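We use cookies to remember your settings and to see which pages get read. Accept / Manage choices

Small tabletop cookers and little pans: your questions

Reading time: 4 minutes

Most of the letters we get on this subject start with something the box promised. We try to answer with what happened when we cooked on the thing. Prices and models change, so check before you buy.

Do I need a tabletop cooker if I already have a hob?

Probably not. If you have four working rings and cook for two, a plug-in cooker will spend most of its life in a cupboard. It makes sense in a bedsit, during a kitchen refit, or in a rented place where the hob is past saving. "It might be handy at Christmas" is a poor reason to spend £90.

The box says it replaces seven appliances. Does it?

We've yet to meet one that does. The Gonex we tried claimed to steam, fry, boil, stew, bake, keep warm and make yoghurt. It boiled well and stewed well. The frying was slow and the baking was a damp sponge with a pale top. Keeping warm is a low setting with its own button.

Is 700 watts enough?

For eggs, noodles, porridge, soup for one, yes. For a steak, no. A low-powered cooker will bring a small pan of water to the boil if you put the lid on and leave it alone. Fill it to the brim from the cold tap and you will be standing there a long while. Use the kettle first.

Can I cook on a wooden table?

People do, and some of them write to us afterwards about white rings. Rubber feet don't stop steam or spits of fat. Put a large board or a tray under the whole appliance, with a good margin at the front where you'll be setting down spoons. Oiled wood forgives more than varnish does. We would not trust the heatproof mats sold in pound shops under a pan straight off the heat until we'd tried one on something we didn't mind spoiling.

How much room should I leave?

More than the leaflet says. The Han leaflet we have here asks for a hand's width behind, and that takes no account of the plate you're serving on, the pan you've just lifted off or the flex. Lay it all out cold before you plug anything in. If the plate only fits when the pan is on the heat, the table is too small or you have too much on it.

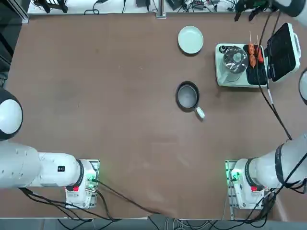
Pan handles want turning inwards, away from the side you walk past. With a light pan this matters more than people think, as a long handle can outweigh an empty pan and tip it off a narrow ring. Try it before you buy, if the shop will let you.

Are small non-stick pans worth the money?

Cheap ones are fine for a year or so of eggs. We are doubtful about the dear ones. A Drukov pan at £88 lost its slip in our kitchen by October, after a summer of ordinary use and no metal spoons. Buy one you can bear to throw out.

What is "Draltness coating"?

A trade name. We asked what was in it and were sent a brochure. Treat it like any other non-stick: low to medium heat, soft sponge, no dishwasher whatever the label says.

Will a stainless steel pot stick?

Rice will, porridge certainly will. Soak it and stop worrying. The rainbow marks that come up inside are harmless and go with a splash of vinegar.

Should I warm the plates?

If you like. A fried egg on a cold plate is tepid in no time. Hot water from the kettle does the job, and you can ignore anyone selling you a plate warmer.

Last updated: June 9, 2022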